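Asstead Textile Room: gallery of loose weaves and edge finishes

Last updated 26 Sep 2023

This page covers the open-weave part of the sample store at Asstead. The store holds 257 cloth samples, of which 40 are gauze, muslin, scrim or net. They are kept for folding trials, seam trials and edge trials, and they come out of the drawers often enough that most have lost their original creases.

Samples are grouped by weave and then by weight. Names such as Ollar and Harju refer to the drawer units and have no bearing on the cloth itself. Labels are kept in the drawer and not pinned to the sample, as pins drag the threads of an open weave and leave a hole that does not close up again.

Handling on the table

All open weaves are laid out on bare wood. Felt and cork were tried in May and both were dropped. Felt holds on to a frayed edge and pulls threads out as the cloth is lifted. Cork sheds. Wood lets the cloth slide, and a white sample shows up well enough against it for the edge to be found by eye.

Cotton gauze is the most awkward material in the group. It has very little stiffness, so it does not keep a flat fold unless pressed, and a pile of it settles into a rounded mass with the layers lying at odds with one another. Finding the top layer takes longer than lifting it. On plain gauze there is nothing to go by except the edge, and a frayed edge gives a poor line.

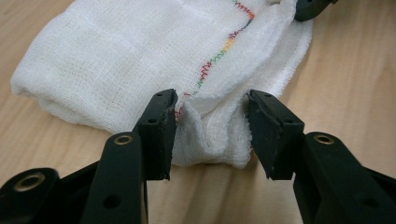
A stitched line across the cloth makes the job easier. Zigzag is preferred to straight stitch on gauze for two reasons: it spreads the pull over more threads, and it gives a little when the cloth is stretched on the bias. Variegated thread has a further use. The colour changes in short lengths, so a person refolding the sample can name a place on the seam by its colour and come back to it. Where the line bends, there is a fold under it or beside it.

Notes on stitching

Stitch tension is set low. At normal tension the zigzag draws the gauze into a ridge and the cloth no longer lies as it would without the seam. Stabiliser paper may be used underneath but must be torn away in small pieces, working along the seam and never across it.

Raw edges are left raw on purpose. A hemmed edge is thicker than the cloth and falls differently, so hemmed and unhemmed samples are logged as separate items. Loose threads longer than a finger are trimmed. Shorter ones stay.

Notes on weight and shrinkage

The heaviest piece in the group is a double gauze of 190 grams per square metre. It was bought as a remnant and there is no more of it. It behaves more like a light towel than a gauze and is kept in the Harju unit with the cellular weaves.

New gauze is washed before it is logged. Unwashed cloth carries a finish that makes it crisper and flatter, and a fold made in it stays sharper than it should. After washing, samples are dried flat and are not ironed. Shrinkage on the lighter weights is uneven between warp and weft, so each piece is measured again and the label rewritten. Pieces that have twisted by more than 2 degrees are still kept, with the twist written on the label.

Refolding and storage

Samples go back rolled or loosely folded, never pressed into a stack. A roll with a soft end is fine. Tight rolls leave a wave along the length that takes several days to drop out - longer in the lower drawers, which are fuller.

The Rasia boxes at the end of the bench are for offcuts only. Anything with a seam in it goes back to its drawer, including pieces where the seam has started to come undone. A damaged seam is noted on the label and left alone, as repaired stitching is stiffer than the first run.

Samples may be borrowed for a week at a time. Please return them unwashed. If a piece has picked up dirt or a snag, write it on the slip and put the slip in the drawer with the cloth.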